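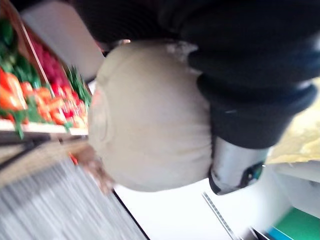
The cloth sack at the produce display, aisle 7.

Rule 30 of the Plitomcombe floor code covers soft loads. A soft load is anything that changes shape when carried. The unit shall not carry a soft load past open produce faster than a shopper would walk.

The unit on produce was a Rolley. It had read the code in April, all 55 rules, and had filed one query. The query concerned Rule 30. It asked which shopper.

Nellonari, which held the service contract, replied that the question was out of scope. The Rolley marked the rule as unresolved and applied the fallback, Rule 4: where a limit is unclear, use the lowest value on record.

The lowest value on record belonged to a shopper who had stopped beside the peppers one afternoon to read a letter. She had covered the length of the display in 2,000 seconds. The log gave her speed to three decimal places and did not say what was in the letter.

From then on the Rolley carried every sack past the produce at that speed. Deliveries to the far end of the aisle ran late. The store filed a fault. Nellonari ran the standard checks on the wrist, the drive and the load sensor, and all of them passed. The fault was closed and filed again.

An inspector came down from Were to observe. The inspector walked beside the unit with a printed copy of the code and a pencil. By the end of the greens the inspector had stopped making notes. By the end of the herbs the inspector had read the log entry twice.

The report recommended one change. Rule 30 was to state a number, and the number was to be taken from the middle of the range. Until the new text was issued, the old one stood.

The inspector signed it at 4:30, put the pencil away and walked the rest of the aisle at the unit's pace. The sack went ahead of them, past the last of the red produce, and was set down where the work order said.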